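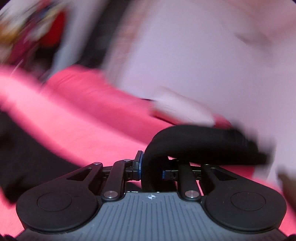 Afroza Gazi
Community member, Fan Help & Gossip boards

My favourite singer's fan club has gone feral over a rumour. Do I stick around or cancel?

Okay, bear with me, this is a bit long and I've had too much tea.

I've been a fan of Diron since he was the quiet one at the back of Skindow (the group, for anyone who wandered in from the cooking boards), and when he went solo I signed up to the official fan club, Mevbridge, the very same night. It's $60 a year and for that you get early tickets, a members' forum, a birthday message that I'm fairly sure is the same recording for everybody, and a magazine that turns up when it feels like it. I've been perfectly happy. I've made proper friends on there! Two of them came to my sister's engagement party.

Then in July somebody posted that Diron was seen leaving a restaurant with the actress from that hospital drama, the one with the fringe. No photo of the two of them together, mind you. There's one of him in a beanie and one of her getting into a car, and people have decided the streetlight is the same streetlight. By breakfast the thread had 637 replies and I read nearly all of them, which I'm not proud of.

Half the forum is thrilled. The other half is acting like he's sold their houses. There's a woman I've chatted with for years who has put her whole collection up for sale, including the signed tour program that she queued in the rain for, and she's writing these long posts to him as though he reads them. Then there's a group who've gone after the actress on her own page, calling her all sorts, digging up an interview she gave as a teenager. I said in the thread that maybe we could leave her alone and got told I wasn't a real fan and had probably only joined for the presale. 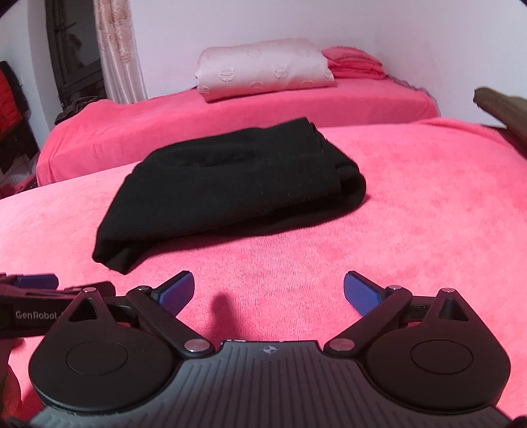

I went a bit quiet after that. I still put the album on when I'm doing the ironing and I still like it as much as I ever did. But every time I log in my stomach drops a little, and now there's a second rumour going that his management planted the first one to cover up the tour being cut back. My renewal comes up soon and it's set to go through automatically.

So, what I want to know is:

Has anyone cancelled Mevbridge and still managed to get decent tickets? Do you lose your forum messages when you go? (I've got years of recipes in there from a lady in Hobart.) And is there any way to report the nasty stuff so that someone looks at it, because I've pressed the little flag on 7 posts and all of them are still sitting there.

Also, do we think it's true? I know, I know. But do we?

Thanks in advance, and please be kind, I've had enough of the other sort.

Prapai Kaewsai

Oh Afroza, I could have written this. I was in a different fan club when the same thing happened (he got engaged, the forum burned down for a month, they're married with a toddler now and everyone coos over the toddler), so I'll tell you what I know and you can take the useful bits.

On the tickets. I let my Mevbridge membership lapse the year before last and went in the general sale for the winter shows. I got a seat, but it was up on the side, row of people's knees in my back, and I paid more than my cousin did in the members' presale. She was number 561 in the queue and still got the floor. So if he's touring anywhere near you in the next year I'd say the membership earns its money on that alone, and you never have to open the forum. If the tour really has been cut back, though, there might be nothing on sale to be early for. I'd hold off until the dates come out if your renewal lets you.

On the auto renewal, go into your account, then membership, then payment, and there's a switch near the bottom for renewing. Turning it off doesn't cancel you on the spot. You keep everything until the date runs out and you can turn it back on whenever. I'd do that tonight, whatever you decide, so it's you making the choice and not your credit card.

Your messages do go when the membership goes. Mine did and I was cranky about it for weeks. There's no export button that I ever found. I'd copy the Hobart recipes out into an email to yourself, and while you're at it ask the lady for her actual address, because she sounds like a keeper and you don't want to lose her over a beanie.

As for the flags, the little flag on the post goes into a big pile. What worked for me was writing through the contact form, choosing "member conduct", and pasting in the names of the threads. I got a reply after a few days, a bit stiff, but two of the worst posts had come down by then. Say plainly that it's harassment of a third party and keep it short. I wrote them an essay the first time and I don't believe a soul read it.
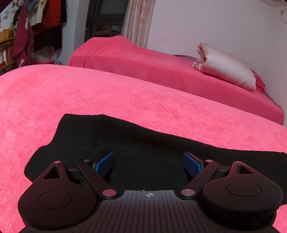
You can also mute people, which I wish I'd known sooner. Tap their name and it's under the three dots. They aren't told. I muted eleven people in one sitting with a biscuit in my other hand and the whole place felt like it used to – concert outfits and arguments about which B-side is best. The muted ones still show up if somebody quotes them, so it isn't perfect, but it takes the sting out.

The lady selling her collection, I'd drop her a note if you're fond of her. Just a hello. Ours had someone do the same and she bitterly regretted it by spring and had to buy her own poster back from a stranger for twice the price.

Is it true? My gut says they had dinner. People do have dinner! I've looked at the streetlight and it's a streetlight. If he's seeing her then good luck to them both, she was very good in that hospital thing, particularly the episode with the ferry. I don't buy the theory about management planting it, mostly because his management once announced a concert on the wrong continent and I can't see them running a secret plan.

Let us know what you do. And if you end up on the general boards here, there's a small Diron thread that's mostly people talking about his hair. You'd be very welcome.

Zakharchenko

cancel it. the magazine is rubbish and there's been no new song since forever. I got floor seats last time without being a member, just had two laptops open

also it's definitely true about the actress, my mate works near that restaurant

Afroza Gazi

Thank you both! Prapai, I found the switch, it was exactly where you said, and I've turned it off for now. Muted a fair few as well. I've emailed myself the recipes (there were more than I remembered, so many slices) and she's already written back with her address and a photo of her dog.

Sent the conduct form in too and kept it to four lines, which nearly killed me.

Zakharchenko, near the restaurant how near? Asking for a friend.

We use cookies to keep you signed in and to remember which boards you follow. By continuing to browse you agree to our cookie policy. Accept all / Manage settings

Get the week's best threads in your inbox. Enter your email address to subscribe to our newsletter. You can unsubscribe at any time.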